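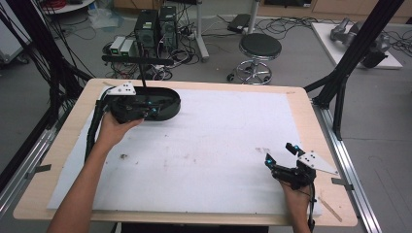 Both hands busy at the wood table, white sheet down.

About Pruvmont Quilt & Cloth

Hi and welcome. Quick version, the long one keeps not getting written.

We're a fabric shop and longarm quilting service in Arango, on Moletti Street, two doors up from the old bank. Opened as a one-room place with a cutting counter and a rack of batting. Now it's 2,795 square feet and still nowhere to put the flannel.

What we sell: quilting cottons mostly. Wide backings, batting by the yard or the roll, thread, rulers, needles, patterns. Some wool. No upholstery fabric, sorry, people ask every day. At the April inventory we had 3,542 bolts on the shelves, which took way longer to get thru than planned, and the solids still aren't back in color order.

What we do: longarm quilting for customers. Edge to edge, or custom if you have patience. Two machines going most days. Bring your top pressed, threads trimmed, backing 4 inches bigger on every side. Please don't baste it. Please square up the backing. We can do that for you but there's a charge.

Binding too. Machine only for now, the hand binding list is closed untill fall.

Turnaround is posted by the register and on the Longarm page. It changes. If you need it for a wedding or a baby say so when you drop off, not the week before.

Classes: beginner piecing, paper piecing, a free motion class that fills up fast. Bring your own machine and the foot that goes with it. We have a few loaners, older ones, they run fine. Class size is small and going to stay that way.

The Trikton block of the month is ours. Started as a scrap project with leftover half square triangles and people kept wanting the pattern, so now it's a whole program. New block on the first, finishing kit at the end. Past years are in the pattern bin, ask.

We also take in donated tops and orphan blocks, quilt them on slow days and pass them on to the county shelter. Nearly 3,159 so far going by the notebook. Cotton only, clean, any size.

Shipping, yes. In the US only. Cut yardage can't come back, kits can if they're unopened.

Parking is behind the building, use the side door. Phone is best before noon, email any time, answers are slow when the machines are running.

Page updated 2020-05-05. Hours are on the Contact page, check there before you drive over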